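November, nearly midnight

Too wound up to sleep, so I may as well write it down. The bread worked!! Second loaf from the Triệu starter and it came up over the rim of the tin like it was trying to leave the house. I stood there in my socks grinning at the oven door. After all those flat ones in October, the bricks, the one I had to saw -- this one had holes in it. Proper holes, and a crust that crackled when I set it on the rack.

What I changed: a longer rest in the fridge (16 hours, up from overnight-ish), a bit less water, and the bread flour from Trotgate in place of the cheap bag. I also stopped poking it. I folded it 2 times in the first stretch and then left it on top of the cabinet with a plate over the bowl and went for a walk down to Jadus and back, the long way, past the allotments. Still plenty of kale standing. Somebody has painted their shed a lovely deep red and I want to knock and ask what the paint is called.

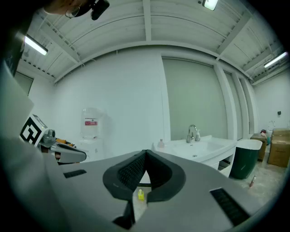 Vy Ninh thinks I should have baked it a good five minutes more and let the bottom go really dark, and that cutting it warm was a crime. She may be right about the bottom. She is not going to talk me out of warm bread. I ate two slices standing up, with butter and far too much salt, and then a third with the last of the plum jam, and I'd have had a fourth if I hadn't promised her the other half.

She also said to write the oven settings down this time, so: as hot as it goes for the first part with the lid on, then down a notch, lid off, 38 minutes altogether. There, written!

Tomorrow I want to try the rye. There's enough starter if I feed it before bed (do that, do NOT forget, it's on the shelf by the kettle) and I still have the caraway seeds from Trutier that I bought in the spring and never opened. I might do half rye, half white, and see how brave I feel in the morning. Vy says rye is sticky and will get in my hair. Fine by me!

Need more salt. And a bread knife that isn't Grandpa's.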